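Goltness Allotment Rainfall Records: README

Contents

The set holds 504 monthly rainfall totals read from manual gauges on the Goltness and Plaltus allotment sites. Each row is one gauge and one month. Totals are in millimetres, to one decimal place.

Files

totals.csv: site, gauge, year, month, total, flag
gauges.csv: gauge, rim height, ground cover, notes
changes.txt: corrections made after first release

Collection

Gauges were emptied at 9 am on the first of each month. The rim stands 30 cm above short grass at every gauge except P4, which was raised to 60 cm in February when the path beside it was relaid. Totals from P4 before and after the move should not be joined without a correction. None is supplied.

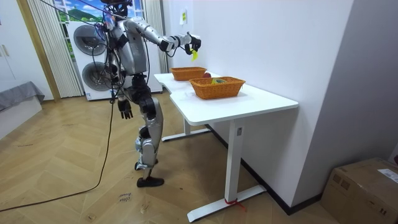 N. Tsuchiya

Flags

A blank flag means the reading was taken as normal. L marks a reading taken more than a day late. S marks snow melted before measuring. E marks an estimate from the nearest gauge on the same site; 54 rows carry it, most of them from Plaltus. Missing months are left empty and must not be read as zero.

Known problems

Gauge G2 is sheltered by a hedge on its west side and reads low in strong wind. The paper sheets for Sellum, a third site, are too water-stained to copy and are left out.

Licence

Free to use and share with credit. Send corrections with the gauge code, year and month.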